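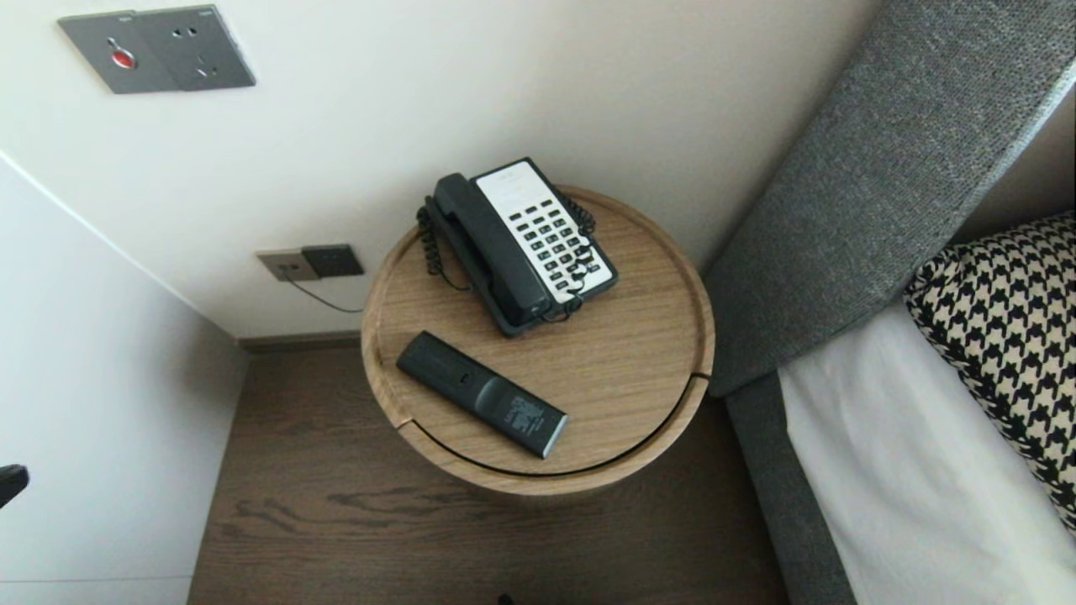 Ticket 579
Property: Cornmont
Room: 109
Category: Guest room / telephone and bedside
Opened: 3/31/21
Priority: Normal
Status: Closed, one follow-up open

Problem as reported

Guest in 109 came to the desk in the morning and said the bedside phone would not reach reception. Guest could hear a dial tone but pressing the buttons did nothing. The night before, the guest had also tried to change the TV channel and the remote worked only when held very close to the set. Guest was staying one more night and did not want to change rooms.

First check, front desk

Called 109 from the switchboard. Phone rang in the room and the guest answered. Sound was clear both ways. Asked the guest to hang up and dial the desk. No call came in. Tried a second time with the same result. Passed to maintenance.

First visit, maintenance

Guest was out. Lifted the handset and got a normal dial tone. Dialed the desk and the call did not go through. The tone did not break when the first digit was pressed, so the system was not hearing the digits at all.

Swapped the line cord between the phone and the wall for a new one. No change. Swapped the coiled cord on the handset with the one from 100, which is vacant. No change, so each cord went back to its own room.

Took the whole phone from 100 and plugged it in at 109. Dialed the desk and it rang through on the first try. That clears the wall jack and the line. The fault is in the phone.

Put new batteries in the remote. It now works from the bed and from the door. Wiped the contacts before closing it up - one of the old batteries had leaked a little. If it acts up again, replace the remote and don't bother cleaning it a second time.

Second visit, maintenance

Spare phones are kept in the Ravness storeroom. There were 4 on the shelf, all the same model. Tested one at the bench before bringing it over. Installed it in 109 and moved the phone from 100 back to its room.

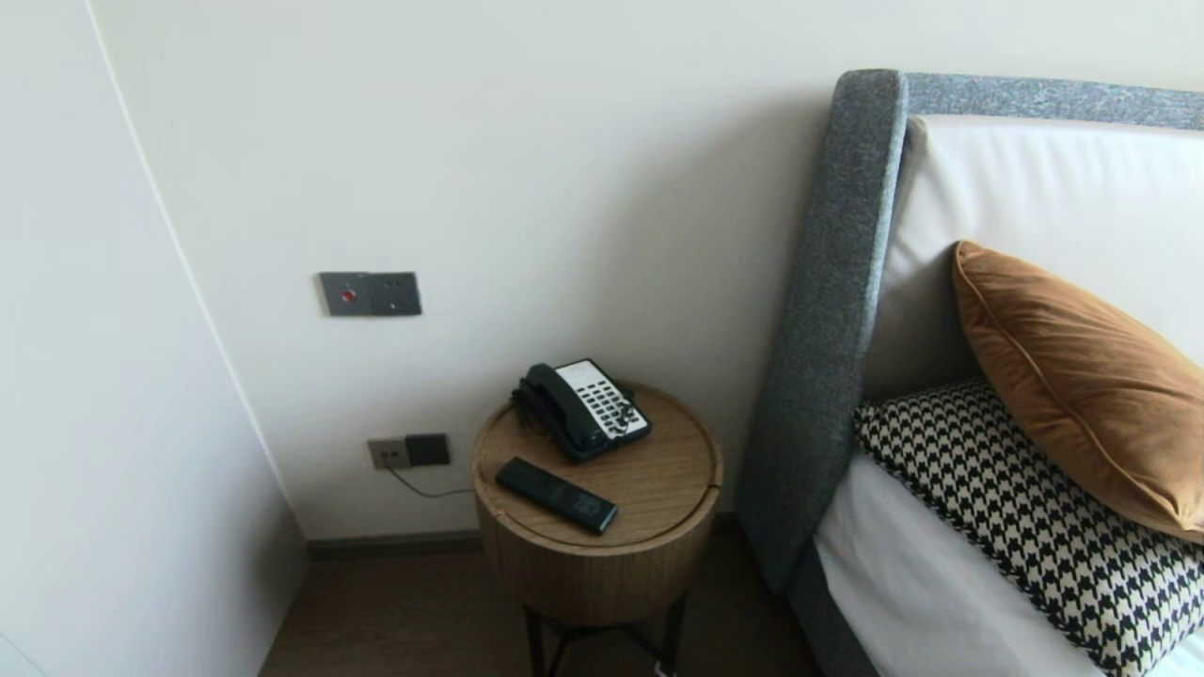
Dialed the desk, dialed 100, and placed one outside call. All three connected. Had the desk call back and the ringer is loud enough to hear from the bathroom with the door shut. Message light has not been tested.

The phone goes at the back of the nightstand and the remote in front of it. Please leave it this way when making up the room. The handset has to sit all the way down in the cradle or the extension shows busy, and we have had two tickets this month in other rooms for that and nothing else.

Note on the faceplate

The upper part of the faceplate is blank. There should be a card with the extension for the desk, housekeeping and emergency. Dauda has the order for new cards and the last date they gave us was the end of the week. Until then the desk is telling guests the numbers at check-in.

Old phone

Tagged with this ticket number and sent to Nevell with the next box of returns. Fault written on the tag as "dial tone OK, keypad dead, incoming OK." If they say it is not worth repairing, we want the handset and cord back for parts.

Follow-up from front desk

Guest called down from 109 in the evening to ask for a late checkout, so the phone is working. Asked about the remote while we had them on the line and they said it was fine now. Nothing further needed from maintenance in the room.

Ticket closed. Follow-up for the faceplate card stays open under housekeeping until the delivery from Dauda comes in.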